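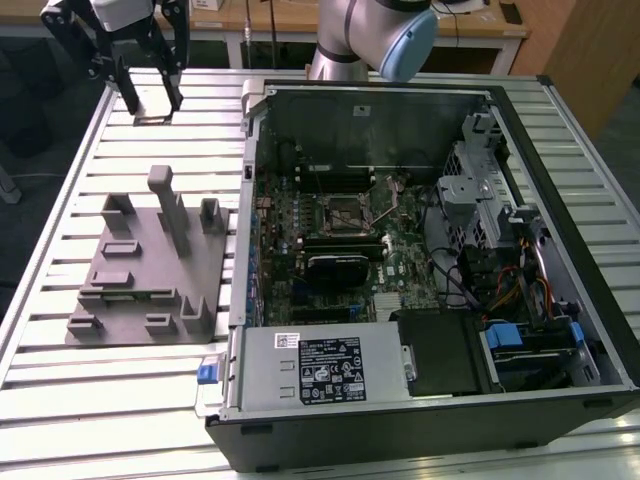

Skarnonley Workshop Opens Its PC Assembly Bench to Members

SKARNONLEY, December 9, 2018 - Kumer, the shared workshop in Skarnonley, today opened its robot assembly bench to all members. The bench is set up for work on desktop computers and was built by members in the evenings, starting in June.

The project is called Ziltel. Its goal is a bench where a robot can handle the repeated steps of a PC build, such as placing memory and fitting a cooler, while a person does the cabling by hand.

The work surface is made of aluminum extrusion slats. A gray 3D-printed fixture plate sits on the left side of the table, with posts, a long rail and U-shaped holders rising from a flat base. The computer goes to the right of it, lying on its side with the side panel off, so the robot works from above. The current test machine is an open tower with a green motherboard and a graphics card in place. Its CPU socket has no cooler on it yet.

The gripper has two black parallel fingers in a white housing. Control software comes from Skoryk, an open project run by members of the same workshop. It logs each move and stops the arm when a part does not seat within 30 seconds.

Members ran 1404 trial moves before the opening. Of these, 600 were memory placements. The rest were split between cooler fitting and simple pick and place. Results for each type are posted in the workshop and will be updated each month.

The print files for the fixture plate are free to copy. The plate can be printed in any common plastic, although members found that thin walls on the uprights cracked and had to be made thicker.

Bench time is booked in blocks of 30 minutes. New users must complete a safety session first. Members may bring their own computers, but the power cord must be removed before a case goes on the table.

Requests for print files and bench bookings can be made at the Kumer front desk.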